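Home | Ask | Topics | Members | Log in

We use cookies to remember your settings. OK

Paint dries darker than the chip, what now?

Judeo
Mar 8, 2018
I put two coats of a gray-green on my living room walls and it looks way muddier than the chip did at the store. I've got 44 dollars left in the budget and I really don't want to start over. Does it lighten up as it cures, or am I stuck with it? 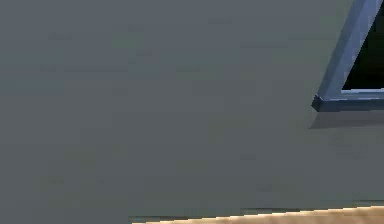
I used a cheap roller with a thick nap, if that matters. Ceiling is still plain white and I'd like to leave it alone!

Mirjam Koller
It won't get lighter, sorry. Give it a few days though, my bedroom looked awful on day one and I got used to it (my husband never did). Store chips get viewed under those bright overhead tubes, so at home everything goes duller.
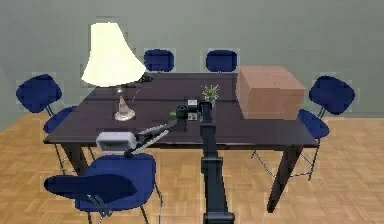
Before you buy more paint, play with your bulbs. I swapped mine for warmer ones and the walls quit looking like pond water. A lamp with a big cream shade that flares out at the bottom, set on a table near the wall, does more for a gray-green than another coat will. Dark furniture is fine with it too, and so is a honey-colored floor.

Kamath
get a sample pot next time. also prime

Print this page | E-mail this to a friend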